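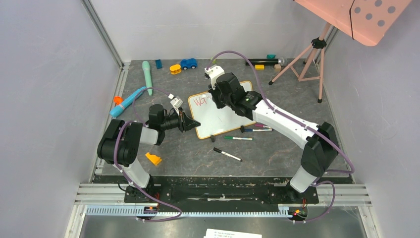 Marbled gray tabletop with a small whiteboard near the center.

Ramalcombe Building Users Group
Minutes of the meeting held 18 October 2019

1. Minutes of the previous meeting
Approved with one correction. Under item 4, "supply duct" should read "return duct." The action list was reviewed and all closed items were removed.

2. Heating plant
The facilities office reported on the changeover to the winter schedule. Boiler 1 was fired and passed its combustion test. Boiler 2 tripped twice on low water pressure and is locked out until the expansion tank has been recharged. One boiler can carry the building down to freezing, so no change to opening hours is proposed. The contractor, Sumampouw, has quoted 1841 dollars for the tank, the relief valve and labor. The quote was accepted.

The office asked users to stop resetting thermostats by hand. Setpoints return to schedule at midnight, and manual changes in the corridors have been causing the north and south zones to work against each other.

Action: Facilities to issue the purchase order and confirm a start date with Sumampouw.

3. Water meter readings
Overnight consumption has risen since the last reading period. The submeter for the east restrooms recorded 464 gallons between closing and opening over one weekend, when flow should have been close to zero. Dye tests found two leaking flush valves. Both have been rebuilt. The submeter will be read again before the next meeting. If overnight flow has not dropped, the buried line to the east entrance will be pressure tested.

A member asked if the cost could be recovered from the utility as a leak adjustment. Facilities believes the adjustment covers buried lines only and will check.

Action: Facilities to report the new reading and the answer on the adjustment.

4. Door hardware
The Driro closers on the stair doors are slow to latch in cold weather. Six have been adjusted. The door on the second floor landing still fails to latch from a partly open position and will need a new arm. The fire inspection is due in November and this door has to be corrected first.

The group discussed replacing the keypad at the loading entrance with a Tosik card reader to match the front door. The existing conduit can be reused. Cost was not available. Deferred.

Action: Facilities to order the closer arm. Tosik to be asked for a written price.

5. Room bookings
Double bookings continue in the large meeting room. The cause is a second calendar that was never retired after the move. It was agreed to make that calendar read-only and to transfer any remaining entries by hand. Standing bookings will lapse at year end unless renewed in writing.

6. Recycling and waste
The hauler rejected one cardboard load for food contamination. New labels will be fitted to the bins on the ground floor. A request for a separate battery bin was approved, to be kept at the mail room counter.

7. Other business
The parking lot lines will be repainted when the weather allows. Users of the west bays will get notice by email. A request for a second bicycle rack was noted without decision.

8. Next meeting
November, same room. Agenda items to the facilities office one week in advance.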